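Stop Ranking Grippers by Payload

Every gripper comparison I have been asked to review in the past two years opens with the same table: rated payload, stroke, closing force, mass, price. The table is easy to fill in, and it decides very little. The objects on a kitchen or office bench weigh next to nothing. A gripper that can lift 2 kg will fail on a pair of scissors lying flat for the same reason that one rated for 500 g does: the fingertip cannot get under the handle, or the pad rolls off it.

My argument is that small two-finger grippers should be compared on tip geometry and wrist camera placement first, and on everything else a long way after.

We ran 1513 grasp attempts at the Itorville bench between the Zallier and Skarell fingers, using the same arms and the same operators. Mawar Lumenta logged the failures by cause. Insufficient force accounted for 147 of them. Most of the remainder fell into two groups: the tip touched the table or a neighboring object before the pads reached the target, or the operator lost sight of the contact point in the last stretch of the approach. Neither group can be predicted from a data sheet.

Slamet Nair objects that tip geometry is a consumable. Fingers can be reprinted in an afternoon, he says, while the actuator is what you are stuck with. He is right about the cost. But labs do not reprint the fingers. They mount what came in the box, collect data for a month, and publish a success rate that is mostly a property of the stock pads. If fingers are cheap to change, then the comparison should state which ones were used, with a drawing. I have seen that done once, in a Rahman report from a September trial, and it was the only one I could reproduce.

The camera matters as much. A wrist view has to keep both fingertips visible through the whole approach, and it has to do so over dark surfaces, where black fingers and black handles offer little contrast. Auto exposure tuned on a white desk tells you nothing here.

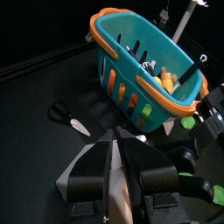
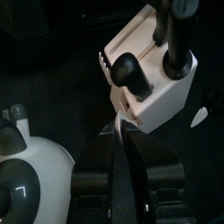

Thin tools and clutter should be standard test items for the same reason. A foam cube is a fair check that the motor turns. It does not separate one product from another, and Zahira Khoo dropped it from our protocol after the first round with no loss of information.

What I would ask of anyone publishing a comparison is modest. Give the tip thickness in millimeters. Give the camera offset and angle. Report failures by cause, including the ones where the operator gave up. Put payload in the appendix, where a reader who needs to lift a full kettle can still find it.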